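Wosesent Help > Collaborative arms > Workspace and safety

Do we need to redo the risk assessment every time we change the props?

Small team, one tabletop arm, kitchen counter setup. We do pick and place on soft toys and light kitchen stuff. Got our risk assessment signed off in November and it lists "light household objects" as the workpieces. Now the person who reviews our paperwork says every new prop means a new assessment. Is that right?? We swap things most mornings. Arm is speed limited, payload limit set in the controller, one operator with the e-stop. No cutting, no heat, appliances stay off during runs.

Counter as it is today, plush fruit on the turquoise plate, wood peg toy on the cutting board, rest is whatever lives on the counter.
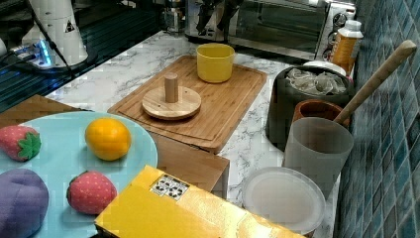
Does the payload limit in the controller cover us if somebody puts a heavier object in?

The payload setting tells the controller what mass to expect so it can work out forces and braking. It won't stop anyone from loading something heavier, and if the real part is over the number you typed, contact detection and stopping distance can both be off. Weigh the prop, include the gripper, fix the setting before you run.

3 answers

Answer 1 (accepted)

Not every prop, no. But "light household objects" is too vague and I'd guess thats what your reviewer is really complaining about. Rewrite the line as limits. Ours says max 2 kg including gripper, nothing sharp, no glass, no liquids, nothing powered or hot. Anything inside those limits goes in with a line in the log. Anything outside, stop and reassess before it goes near the arm.

Things that DO trigger a review for us:
new gripper or different fingertips
any change to speed or force settings
moving the base, or moving the counter stuff enough that there's a new place to trap a hand
a task where a person hands something to the arm

The third one gets missed all the time. Counter against a wall plus appliances along the back = pinch points. Arm pushes a hand against a toaster oven and it doesn't matter that the prop was a plush strawberry. Walk the whole reach with the real layout, slow, hand on the stop. And remember it's the whole application that gets assessed — arm, tool, object, surroundings, people. Buying a "cobot" doesn't get you out of any of it.

Also tape the zone. Anything not in the task goes outside the tape. Loose plastic bags especially, they snag on fingertips and end up over sensors.

Answer 2

We had the same fight at Drunotton. Ended up with a one page checklist on the wall, 7 lines, operator initials it at start of shift. Reviewer was happy once there was somthing on paper. Roughly what's on it:

e-stop tested
speed mode confirmed on the pendant
payload matches todays heaviest prop
appliances off, cables out of the reach area
zone clear to the tape
props inside the written limits
second person knows a run is on

Takes 4 minutes. Keep the old sheets. When something goes wrong you want to know what was on the counter that day. A photo of the layout with each sheet helps too, we started doing that later and wish we had sooner.

One disagreement with answer 1, I wouldn't ban all liquids forever, just give them their own assessment.

Answer 3

just keep it slow and you're fine, we have run 20 different objects on the Palance arm and never did any paperwork

Comment on answer 3: please don't do this. Slow helps but a slow arm can still clamp a hand, and you have no record of what was checked. Check your local rules too, work place ones apply even for a little lab.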